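Giving up sugar in tea, week three

I gave up sugar in tea in March, on the grounds that I was getting through two spoons a cup and more than 400 cups a year, a sum I did on the back of an envelope and then wished I hadn't. My plan was to go from two spoons to none overnight. By the Saturday I was drinking hot water from the kettle and calling it a preference.

The first thing to go is any pleasure in the tea. The second is your manners. I was short with a man in the Halto café who asked, quite reasonably, whether I wanted sugar with that.
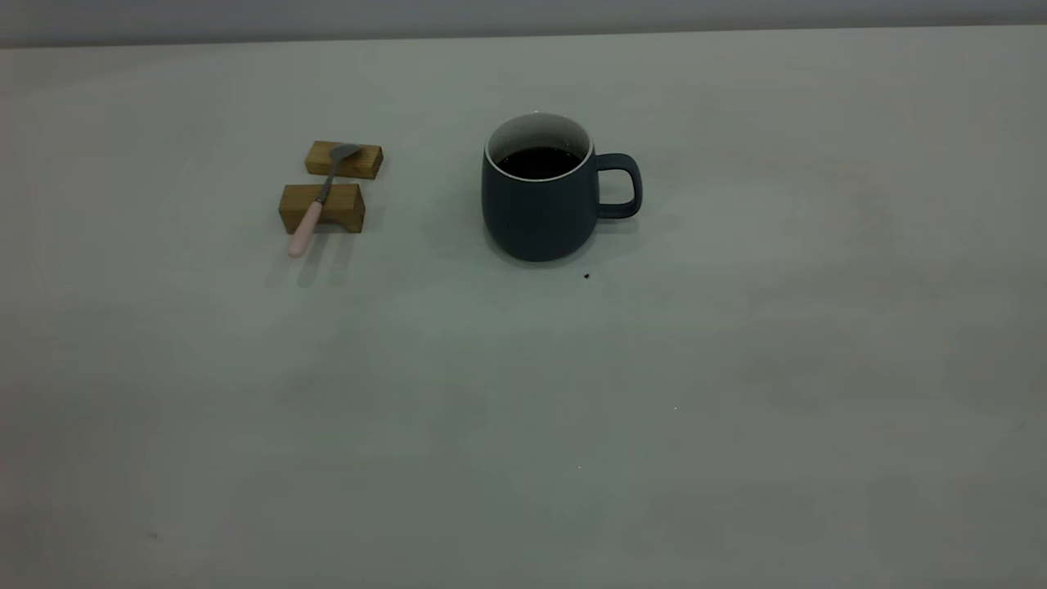 Cutting down slowly is what everyone recommends, and it is what I have come round to. One spoon for a week, then half, then a sort of dusting. The trouble is that half a spoon tastes of neither one thing nor the other. Sugar lumps would be easier to count, but the shop only had the brown sort, and after a fortnight without I can look at two little honey-brown blocks of wood on a grey table and think of demerara, or possibly fudge.

Anyway, I am down to a quarter. Biscuits are not covered by the rules, which I wrote myself, and I have been eating rather a lot of them. My dentist is due to have a look next month.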